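FOR IMMEDIATE RELEASE
22 August 2026

Zilonholm Opens Online Booking for Home Supper Packages

Zilonholm, the catering and party supply company, today opened online booking for its new Home Supper Packages, a set of seasonal menus for hosts who wish to serve guests at home without cooking the full meal themselves. The packages cover fall and winter gatherings and will be offered through the end of March.

Each package includes a main course, two side dishes, bread, a dessert and written serving notes. Hosts may choose from four menus: braised beef with root vegetables, roast chicken with herbs and lemon, baked squash with barley, and a cold table of smoked meats, cheeses and pickles. Food arrives chilled on the day of the event and is finished in a home oven.

"Many of our customers enjoy having people over but find that they spend the evening in the kitchen," said Katalin Vida, managing director of Zilonholm. "We have prepared these menus so that the host can sit down with everyone else."

The smallest package serves eight guests and the largest serves 20. Customers planning larger events may continue to use the company's full catering service, which provides staff and equipment for up to 400 guests.
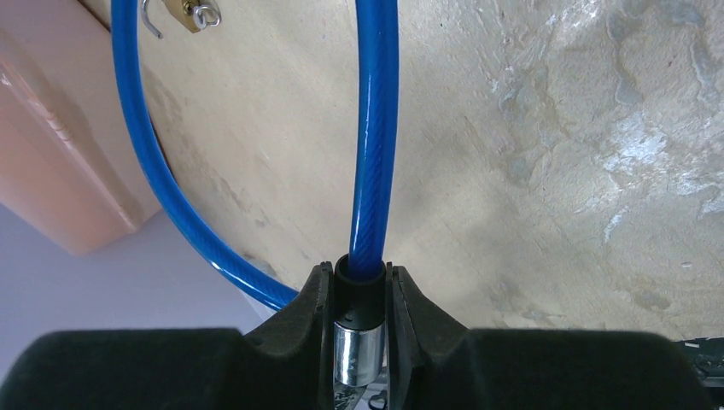 The menus were developed by Mojtaba Hassanpour, head of the Zilonholm kitchen, and were tested over the past year at private dinners. Nearly 3000 meals were served during the trial period, and comments from hosts led to several changes. Portions of the side dishes were increased, the barley was moved from a side dish to a main course, and the serving notes were rewritten with oven times listed in order.

"Hosts told us that they wanted food they could put on the table in their own dishes," said Mr. Hassanpour. "Large platters and shared bowls suit a family gathering, and the recipes were written with that in mind."

Table linens, glassware and serving pieces may be added to any order. These items are supplied by Arkent, a party rental firm that has worked with Zilonholm on weddings and company dinners. Rental items are delivered the day before the event and collected the day after. They may be returned unwashed.

Orders must be placed at least five days ahead. Changes to the number of guests are accepted until two days before delivery. Allergy and dietary requests should be entered on the booking form, and a member of the kitchen staff will call to confirm them.

Gift certificates for the packages will go on sale next month.

Media contact:
Dorottya Simon
Press Office, Zilonholm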